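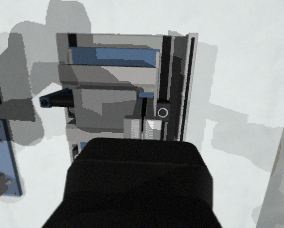
Senga McIver argued in her reply to our first draft that a washing machine should go the second time its drain pump fails, whatever the repair costs, and that asking owners about price alone misses how tired they get of mopping the floor. We think she is partly right, and this section has been changed to take her point into account.

Callum Yule
August

4. Repair or replace

Our survey reached 1,383 households that had a washing machine break down while they owned it. Of these, 1,166 answered the question on what they did next, and the rest of this section deals only with them. We asked what was wrong, what the repair quote was, and how old the machine was. We did not ask for receipts, so the prices are what people remembered.

Age mattered more than we expected. Owners of older machines often replaced them without getting a quote at all. Owners of newer ones nearly always got a quote first, even when the warranty had run out. The repair most often turned down was a drum bearing, where labor makes up most of the bill.

The dollar amount also mattered, but mostly at one point. Below some $300, people tended to pay and move on. Above it, they started shopping. The brand made little difference – Buline and Seslow owners gave much the same answers, and there were too few Imrie owners to say anything useful.

McIver's point about repeat failures shows up in the written comments. People with a second leak wrote about towels, damaged flooring and days spent waiting for a technician. Few of them mentioned price. We had no question on earlier repairs, so we can't say how common this was. A follow-up form sent out 18 months later does ask about it, and those answers are still being coded.

Figure 2. Rendered view with an arm segment in dark gray and light blue.

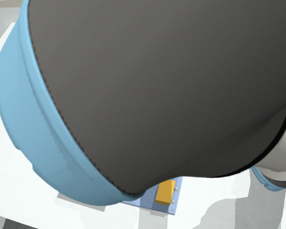
4.1 Limits of the survey

Renters are left out, as the landlord usually makes the decision. Stacked units were counted as washers even when the dryer was the part that failed – a mistake in our form that we found too late to fix.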